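How do you fold a chunky sweater so it fits in a drawer?
Posted in Laundry & Closets – 171 views

I have a ribbed knit sweater that takes up half a drawer no matter what I do. If I hang it, the shoulders get bumps. Is there a fold that keeps it flat?

Tímea Sipos

Remus
Don't hang it. Roll it up.

Kahraman
Rolling works but it stretches the ribbing if you pull tight. I use those vacuum bags for winter stuff. More than 8 sweaters in one bag, but they come out creased and you have to steam them.

Plutent
Fold it on the bed, not on your lap. You need a wide flat surface, and a bedspread has enough grip that the knit stays where you put it. Push the comforter up to the far end first so you have room. Lay the sweater face down and smooth it from the middle out with your palms – don't tug the hem.

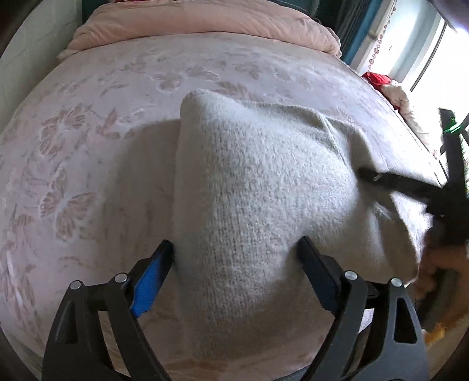
Then bring each side in to the center with the sleeve folded back down along it, so you have a long strip. Fold the strip in thirds from the bottom. Stand it on its edge in the drawer with the fold facing up. If it's still too thick, fold in half instead and keep it on a shelf. I take mine out in October and the shoulders are fine.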